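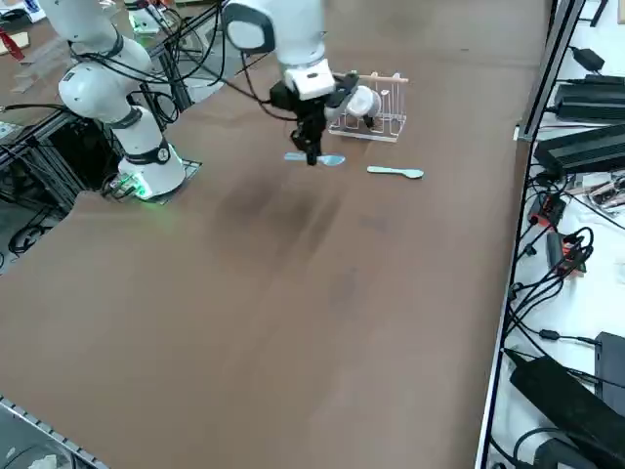
NOTA DE PRENSA
Dramuvberg presenta Skilano: ¿ya nos recogen la cocina las máquinas?

Breltport, diciembre. Os lo cuento en primera persona porque llevo meses con esto y me hace muchísima ilusión: en Dramuvberg estrenamos Skilano, nuestro programa de tareas domésticas con dos brazos robóticos. Empezamos por lo más humilde, cucharas, una taza y un escurreplatos (sí, la cocina de toda la vida). 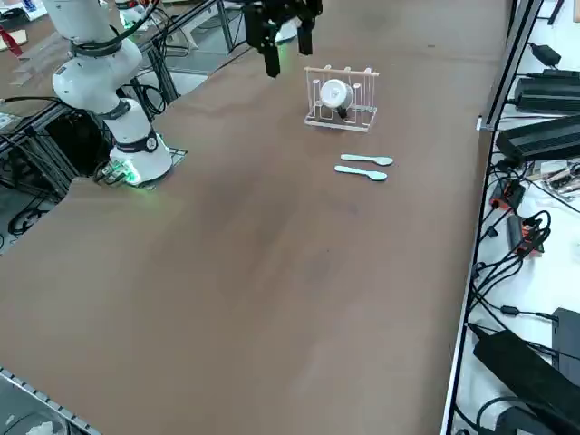
¿Qué saben hacer ya?

Pues menos de lo que promete la tele, y más de lo que yo esperaba. De 396 intentos de llevar una cuchara al escurridor, 268 salieron bien. Coger algo tan fino apoyado en la mesa tiene su miga, ¡probadlo con dos dedos!
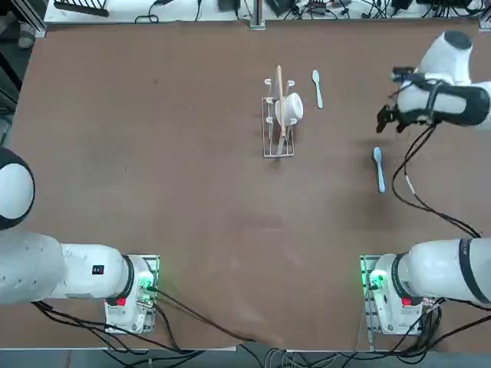

Mesa de trabajo de Skilano, con la taza en el escurreplatos.

Nuestros socios de Belkadi preguntan siempre por el taller: clasificar piezas, rellenar cajas. Todavía no, les digo. Una pinza que duda con una cuchara 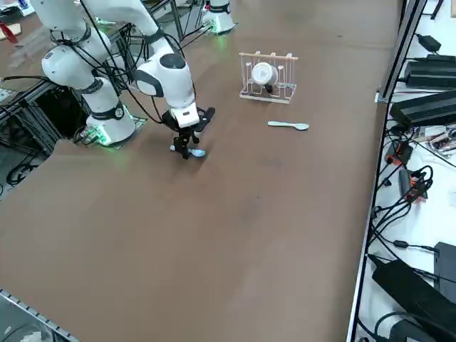

dudará también con un tornillo, y prefiero decirlo ahora. En primavera ampliaremos las pruebas hasta 11 tareas, con platos y cubiertos variados.

Prensa y visitas: oficina de Dramuvberg en Breltport, extensión 608, por las mañanas.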